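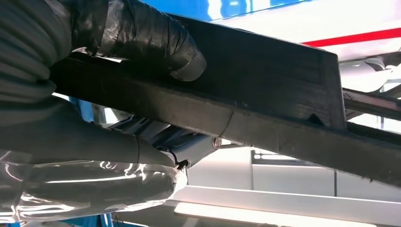 Kiros Kahsay

Okay so I've been going back and forth on whether to open a ticket for this, but it has eaten three of my evenings now, so in it goes. Game is Torum, mobile version, playing on my own phone over home wifi. I'm on the Vestcombe server, clan is Sepúlveda if that helps you find my account.

What happens: I join a ranked match, everything loads, I get to pick my loadout, and then right when the countdown hits zero I'm dropped back to the main menu with "Session expired, please sign in." I sign in again (works fine!) and the match is listed as a loss. I'm down 200 rank points since the September update and most of that is from matches where I never fired a shot.

Stuff I tried, in the order I tried it:

Restarted the phone. Same thing.

Cleared the cache from the in-game settings page. Got one full match out of it and I was so happy, and then the next one kicked me again.

Switched from wifi to mobile data. No change, still kicked at zero.

Reinstalled the whole game. Please warn people that the control layout doesn't get saved to the account, because I had to redo all my buttons from memory and my crouch is still in the wrong spot.

Played casual instead of ranked. Casual is totally fine, I played most of an evening with no kicks at all. So it's something about ranked, or at least ranked is where it shows up for me.

Update, 9:40 pm. My clanmate Natnael Asfaw asked if I had the game signed in anywhere else. I said no, and then remembered I'd put it on my old tablet ages ago so my cousin could play. Dug the tablet out of a drawer, charged it, and yep, still signed in on my account. I signed out there and played ranked on the phone. Two matches, no kick. I thought I was done and nearly closed this.

Update, 11:15 pm. Kicked again. Same message, same moment. The tablet was switched off this time so it can't be that alone. I went into Account > Devices and there are 2 entries for my phone, both with the same name, Nuno (that's what I called the phone, don't ask). One says last active today and the other says last active before I reinstalled. When I tap Remove on the old one it spins for some 2 minutes and then comes back with "Try again later." I've tried again later. Several laters.

So my guess, and I'm no programmer, is that the old entry is still hanging on and ranked checks for it when casual doesn't? Could someone on your side delete the older Nuno entry? I can't get rid of it from here.

Also I'd love the rank points back if you can see those matches in the logs. If you can't do that I get it, but please at least look, they should all show me leaving at the exact second the match starts.

I haven't signed up for any third-party stuff, no mods, no generators, nothing like that. Clean install from the store.

Best time to reach me is after 6 pm, and I'm happy to run a test match while somebody watches the server. I'll stay off ranked until I hear back.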